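3.2 Collection of folding demonstrations in homes

Laundry work was chosen as the first task family because clothes have no fixed shape and the model cannot rely on a stored geometry. All demonstrations were recorded with hand-held grippers, each with its own camera, so that no robot arm had to be brought into the home. We visited 11 homes in the Nondera district and recorded for 30 minutes in each one. The operators were told to treat the bed as the work surface and to leave the other furniture where the family keeps it.

An episode starts when the recording button is pressed and ends when the operator says the word "done". Small items, dark items and large soft items were mixed on purpose. Figure 4 gives four views from one bedroom, all from a gripper camera.
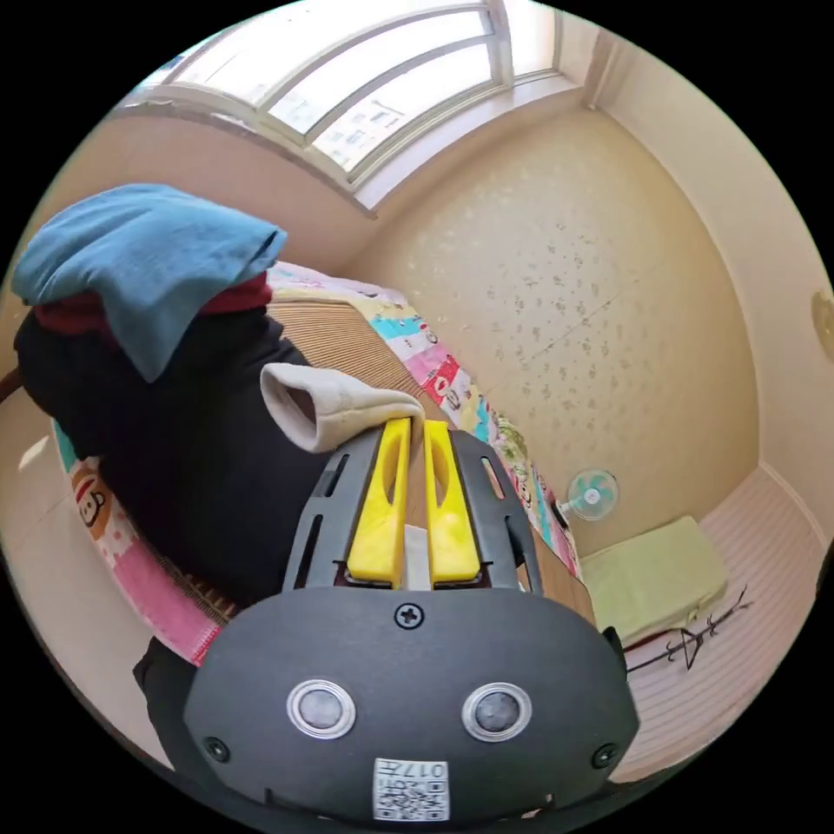
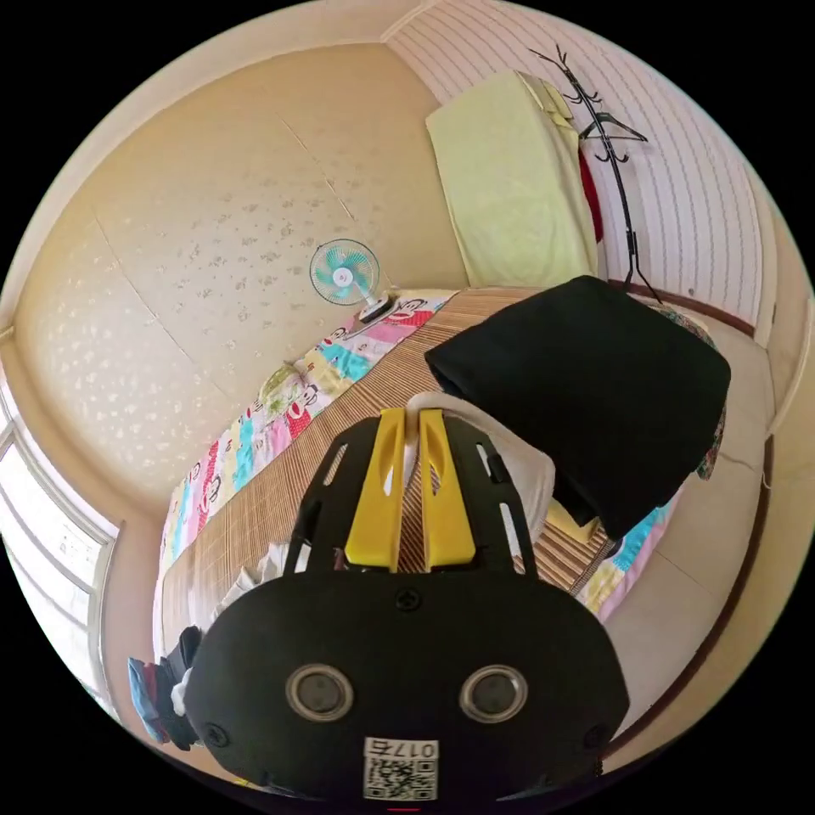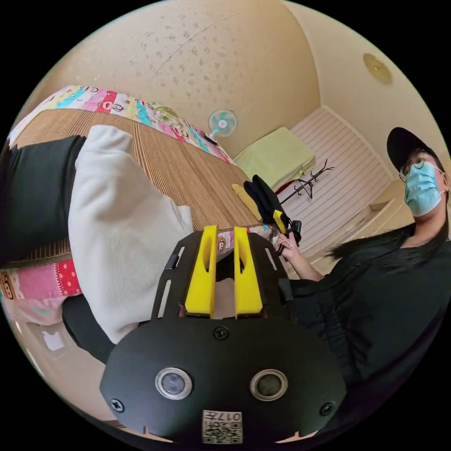
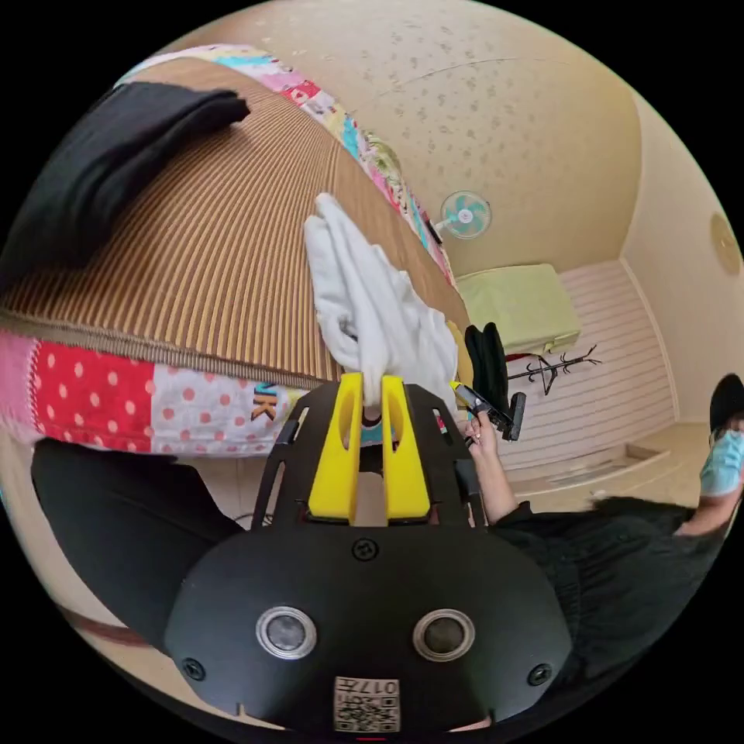

Figure 4. Gripper views from one home. In all four the yellow fingers and part of the bed with its striped mat stay visible. The fourth view shows a white cloth held between the fingertips.

Benedita Pacheco, reading an early draft, objected that a gripper view alone would not tell the model which layer of a folded cloth is on top, and she asked for a test in which the layers have the same color. We agree with this concern. The test was added in October and used three shirts of one color, with the Ayala policy trained as before. The policy picked the upper layer in most trials, but it often took both layers when the edges were lined up – this error is discussed in Section 5.

Each episode was then checked by a second person. We removed those in which the fingers left the image or the cloth fell to the floor. The remaining ones were cut into segments of 30 frames, and the finger opening was stored together with each frame. We did not correct the lens distortion, as the encoder was trained on uncorrected images.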